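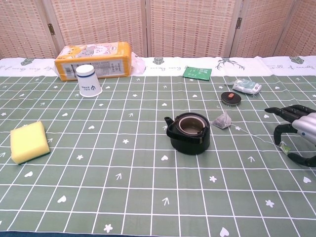 No. 14

Tea week! I've been promising myself tea week since the start of August and we finally got to it. The job is simple to say out loud: pick up the tea bag, get it into the pot, put the lid on. The bag is one of those pyramid mesh ones with a string and a little green tag, and I want the hand to go for the tag end, the way my grandmother would (she'd be horrified by the rest of it).

Gavin Laing came over to Fullside to help and we did 200 takes the first day. Between takes we shuffle things. Sponge a bit left, lid somewhere new, tissues turned, spout facing the other way. I used to be lazy about this and kept the pot on the same line of the tablecloth for a whole session, and then the model we trained on it would reach for that line even with the pot a hand's width away. So now I shuffle, every time, even when my back hurts.

Strings are a pain, by the way. They curl, they stick to the cloth, and three fingers closing on a scrap of paper is a fussy business. I throw out any take where the string snags on the handle, but I keep the ones where the first grab misses and the second one gets it. Gavin wanted those gone too. We argued about it through lunch and I won, I think, or he got tired.

The Bristel set is at 3,665 takes now, counting cups and sponges from last month. I'd like about 2,000 for tea alone before I train anything, which at this pace means a lot more mornings bent over a teapot. Next up is the flat sachet, which has no string at all, and I have no idea yet how I want to pick that one up off the table. Suggestions welcome!

Home | Older posts | Newer posts | About | Contact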